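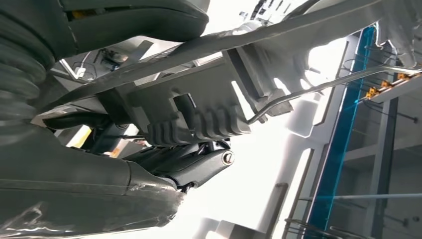
Scuffs and scratch marks on a dark gray surface.

Getting Scuffs Off (Without Making Them Worse)

I've been putting off writing this one because every time I sit down to it I notice another mark on something in my own house and wander off with a rag in my hand. But so many of you asked after the April page on suitcases that I finally made myself a pot of coffee and stayed put!

Start with plain warm water and a drop of dish soap. I know, I know, you've tried it, but have you let it sit? Lay a damp cloth over the mark for 3 minutes before you rub. A good half of what looks like a scratch is paint or rubber left behind by whatever it bumped into, and that will soften and come away.

If it's still there, make a paste of baking soda and a little water and go over it with your fingertip, very lightly, somewhere hidden first. Dark finishes are the fussy ones. Rub too hard and you'll have a shiny patch that shows up worse than the scuff did (ask me about my mother's card table, or better yet, don't).

White foam erasers work nicely on baseboards and painted doors, but go easy on anything glossy. They are a very fine sandpaper, really, and the shine goes before you know it.

For ribbed things, like a vacuum hose or the rubber gasket on the washer door, wrap a thin cloth around a butter knife and run it along each groove. An old soft toothbrush does almost as well, and I keep 17 of them under the sink, which my family thinks is excessive. Dry the grooves afterward with a fresh cloth.

True scratches are another matter. If your fingernail catches in it, no amount of wiping will help. On wood I use a wax stick close to the color, and on metal shelving a dab of touch-up paint from the hardware store in Pullmont, put on with a toothpick in thin coats and left overnight between them.

Next time: candle wax on tablecloths, and what to do with all those jars.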